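Home | Newsletter | Back issues | Workshop | Contact

We use cookies to remember your reading preferences. Accept | Manage settings

AUGUST NEWSLETTER

Oil, wax or soap? A month of thinking about tabletops

I have been waiting all summer to write this one! Our members' table at Zusamum is finally getting refinished, and I can't stop talking about it. My family has asked me to find another subject for dinner. I have declined.

It started when Ivars Kļaviņa brought in a kitchen table he had bought at an estate sale for 50 dollars. The top had a thick, yellowing varnish on it, the kind that feels a little sticky when you lean on it in hot weather. He scraped one corner with a card scraper and we all crowded in to look, and there was this lovely pale wood hiding under there, knots and all. By closing time he had half the top done and three of us had gone home to look under our own tablecloths.

So, what do you put back on once you've got down to bare wood? I tried out the three finishes people asked me for most, on offcuts from the same board.

Soap first, and I was surprised by how much I liked it. You mix soap flakes with hot water, let it cool to something like thin yogurt, and rub it in with a sponge. It keeps light wood light. It does need doing again every few months, and red wine will get the better of it, but it costs next to nothing and it smells wonderful.

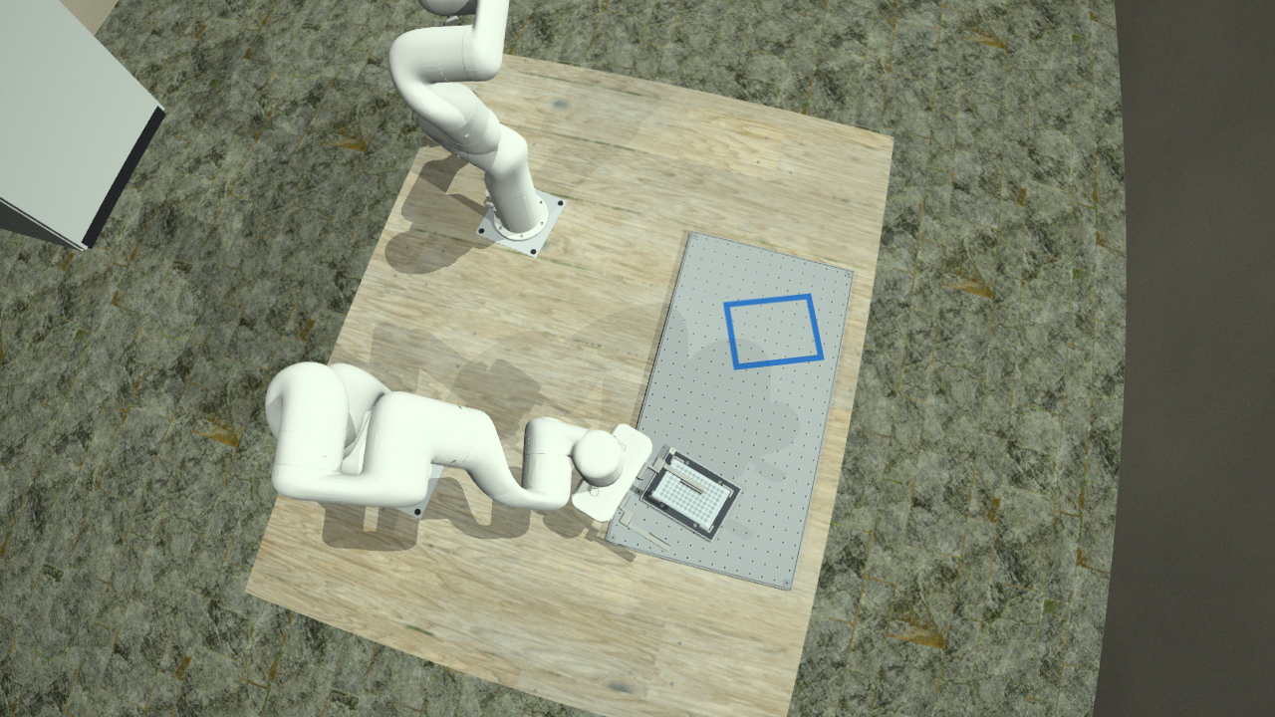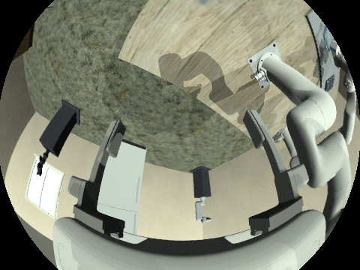

Wood grain and a few darker knots on a plank tabletop (first of the two).

Hardwax oil was the favorite with almost everyone. Put it on thin! Then thinner than that. Ivars swears by two coats a day apart, and I left mine a full week before I put a cup on it (I know, I know, but I had been burned before by a ring from a coffee mug). It does warm up the color, so if you love that just-sanded look, test it on the underside first.

Plain beeswax I can only recommend for things you don't eat off. It feels gorgeous under your hand and it marks if you so much as look at it with a glass of water.

A word about sandpaper. Start at 80 if there's old finish left, go to 120, then 180, and stop. I used to go all the way to 400 on everything and wondered why my oil just sat on top. For soap you can go a touch finer. Always wipe the top with a damp cloth before the last pass, let it dry, and knock back the fuzz. And please lay your oily rags out flat outdoors to dry, or keep them in a metal can of water with a lid. They can catch fire on their own.

The big table gets its first coat this month, starting at 5 in the afternoon once the sun is off the windows. Bring an old T-shirt and gloves. We have scrapers to lend.

Comments (3)

mapleandrye: Soap finish convert for years. My pine table gets a wash every spring and looks better each time.

Dot H.: Does the oil work over old stain, or do I have to get it all off first?

Pelham Joiner: Dot, get it off if you can. I left some in the corners of mine and it came up blotchy.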